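20 Mar 2022, gripper thread. typing fast, sorry

1/ Second round of hand-held gripper tests at the kitchen table. Same job as February: pick up cutlery, put it in the bin at the back. Comparing the ridged pads with the smooth ones from Cormier.

2/ Smooth pads first. Fine on spoons. Chopsticks, awful. They roll, you squeeze harder, they roll more. Gave up on that set after 45 picks and swapped.

3/ Ridged pads next. Way better on anything skinny. Forks are the weird one, flat handle lies right down on the cloth and you have to come in with one finger on each side and sort of scoop. Cloth bunches up if you push. Need a lighter touch then I have.

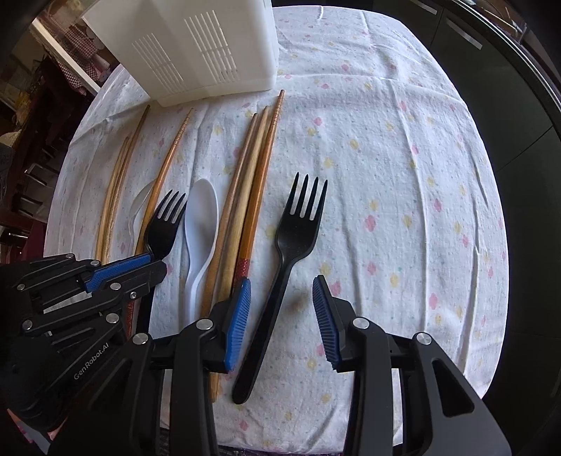 *Both grippers in, blue ridged pads. Black fork handle between the fingers of the near one.*

4/ Score for the ridged set: 97 good picks, 9 drops. Most of the drops were chopsticks grabbed too near the thin end. My fault, not the pads.

5/ Two hands is harder than it sounds. Left one always wants to go for the same fork as the right one. Started doing left side / right side only and it got calmer.

6/ Camera: fisheye on the gripper sees the whole table plus half the room. Great for finding stuff, bad at the edges, everything bends. Tried the narrow Botari lens for a bit, lost sight of the bin every time I reached forward. Going back to wide.

7/ Logging with Tromivar's recorder. Drutudetti's is nicer to look at but it skipped frames on me twice and I dont trust it with a long run.

8/ Goal is 2,000 picks before I change anything else. No new pads, no new lens, no new table cloth. Remind me I said this

9/ Open question: anyone running softer pads on flat plastic handles? Do they wear out fast? Mostly want to know about forks.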